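Reading time: 6 min

The Sarpong memo, again

Every couple of years somebody rediscovers the Sarpong memo, and every couple of years we are told that it settles the matter of who broke the dock strike at Brondstead. The latest to rediscover it is Sang-wook Wang, whose long essay has been passed around more than anything else on local history that I can remember. Several of you forwarded it to me with the one-word message "Well?" So, well.

Wang's claim is simple to state. He says the harbor authority had no evidence that the strike committee was run from outside the port, that it knew it had no evidence, and that the arrests in September were therefore a political act dressed up as a security measure. His proof is the memo, written by a labor officer named Sarpong a few days before the police went in. In it Sarpong tells his superiors that he can find "no hand but the men's own" behind the walkout.

I'll say first what is good about the essay. Wang has read the file. A surprising number of people who write about Brondstead have not, and they quote each other in a circle until the footnotes are just a list of friends. He gives box numbers, and I checked a handful and they were right. He also prints the sentence in full, with the half that his predecessors liked to leave off.

The trouble is what he does with it afterward.

Sarpong was a labor officer. His job was wages, hours, and grievances on the waterfront. He didn't see police reports, and he says so in his own second paragraph, which Wang quotes on one page and forgets by the next. When a man tells you he found nothing in the drawer he was allowed to open, you have learned something about that drawer. Wang writes as though Sarpong had been through the whole cabinet.

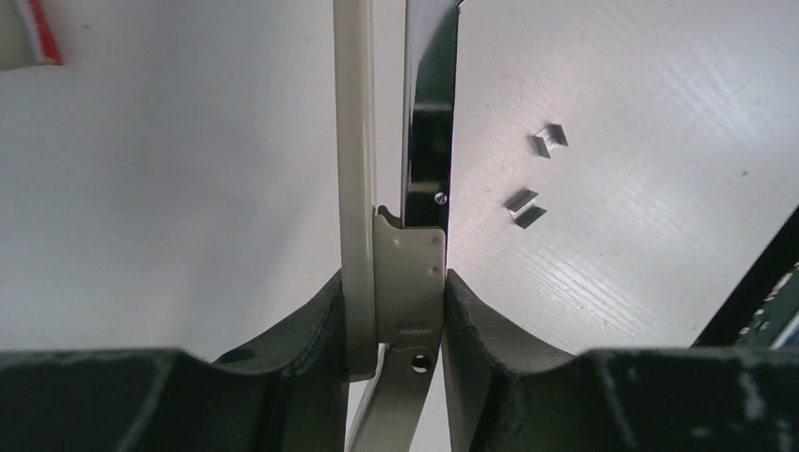
A stapler, held upright and seen edge-on.

Then there is the date. Wang treats the memo as the last word before the arrests. It may have been the last word from the labor office. But the same file has a cover slip showing that two further papers went up to the governor's desk after it, and neither one has been released. Wang mentions the slip in a footnote and says the missing papers are "unlikely to alter the picture." How would he know? If a defender of the arrests waved away two missing papers like that, Wang would be on him within the hour, and he'd be right.

I should be fair about the other side, which has its own bad habits. The official line, repeated in the port's anniversary book and in most of the school texts, is that the committee was a front for the Flistari group and that everybody knew it. The evidence offered is nearly always the same: a confession by one committee member, taken after weeks in custody, and a membership list with 3,711 names on it that was found in a rented room behind the Jirkex warehouse.

I have never understood why that list impresses people. A list of that many dock workers in a port that size is a list of dock workers. It has names, gang numbers, and dues paid. Nothing on it says Flistari. The only link is that the room was rented by a man whose cousin had sold the group's newspaper, and if that makes a conspiracy then half the port was in it, including the harbor authority's own messengers. The confession is worse. It names a meeting on a night when, according to the port's own gate book, two of the men supposed to have been there were on shift.

So I don't buy the official story as told. I just don't think that the failure of a bad argument is proof of the opposite one, and this is where I part company with Wang and with most of the readers who have written in to say he has "closed the case."

Take his treatment of the Flistari people themselves. Wang interviewed six of them, all elderly, all in exile or recently returned. All six told him that the strike took them by surprise. He reports this as if it were a reading off a thermometer. These are people who spent their working lives denying that they ran anything, for the very good reason that admitting it meant prison. They may be telling the truth now. They may be loyal to friends. They may have told it one way for so long that they no longer remember it any other way. An interviewer's job is to press on exactly that point, and in the extracts he prints I can't find a single place where he pressed.

Compare that with how he handles the retired police officers. There, every slip of memory is a lie and every silence is guilt. One old inspector gets the month wrong and Wang spends a page on it. One of his exiles gets the year wrong and it goes into square brackets, corrected without comment. I don't mind hard questions. I mind when they are only asked in one direction.

The published memoir by the group's former organizer is another problem, and a bigger one. It came out some years ago from a very small press, and it has a chapter on Brondstead. The author doesn't claim to have called the strike. What he does say is that he had "comrades placed on the committee" and that he was kept informed from the first night. That is awkward for the authority, because being informed isn't the same as being in charge. It is also very awkward for Wang, who has told us there was no connection at all. You would think a passage like that deserved a few paragraphs. It doesn't appear anywhere in the essay. The memoir is in the bibliography, so he knows it exists.

When this was put to him at a public talk, he answered that the essay had been "reviewed by specialists" and that critics should address the documents. I was in the room and I thought it a poor reply. Reviewers read what is on the page. They don't always notice what was left off it, and they can't be expected to go and sit with the boxes themselves. As for addressing the documents, the memoir is a document.

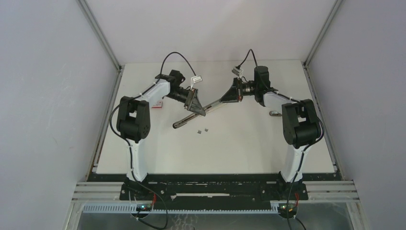
So was the strike run by the Flistari group or wasn't it?
We can't say from the papers now open. The group had members on the committee and was told what was going on, by its own organizer's account. Whether it gave orders is a separate question, and neither the confession nor the Sarpong memo answers it.

I know that is an unsatisfying place to stand. A reader wrote last month to complain that I was "splitting the difference," as though I'd put both accounts on a scale and looked for the middle. I haven't. I think the arrests were badly grounded even on what the authority believed at the time, and I have said so in this newsletter before. Men were held without trial on the strength of a list of dues payers. You can think that was wrong, as I do, and still want to know who was talking to whom on the waterfront that summer.

What bothers me most is how quickly the argument has turned into a test of which side you are on. The ministry's spokesman put out a letter about Wang that spent more space on his grant money than on his footnotes. Wang answered with a post saying the letter proved he was over the target. Neither of them moved the question an inch. The letter could have quoted the memoir and didn't, which makes me wonder if anyone at the ministry has read it either. It would have cost them one paragraph. They preferred to talk about who paid for his plane ticket.

And the simplest remedy is one that neither side seems to be in any hurry for. Release the two papers listed on the cover slip. If they show what the authority has always claimed, it has had a perfectly good answer sitting in a box for decades and has chosen to look shifty for no reason. If they show nothing, or show that the governor was told again there was no outside hand, then Wang will have been right by luck, and I'll print that here in large type. The usual objection is that old papers may embarrass the living. I doubt there are many of the living left to embarrass, and the ones I've met would rather have it out.

Meanwhile, please be careful with the claim going around that "100 percent of the evidence" is against the authority. The phrase isn't Wang's, to his credit. It comes from a blurb on the page that reposted him, and it has now been quoted back to me by three different people as his finding. He should ask them to take it down.

For those who want to read for themselves, the essay is free online and worth your time, footnotes included. Read the footnotes first if you can stand to. The organizer's memoir is out of print, but the Brondstead public library has a copy in the reference section, and they will let you photocopy the chapter if you ask at the desk - it's short. The memo is in the same file as the cover slip, so order the whole box and don't settle for the single page they offer you.

I've written to the archive to ask what the grounds are for holding back the two papers, and under which rule. The reply so far is an automatic one with a reference number. I will chase it and report in a later issue.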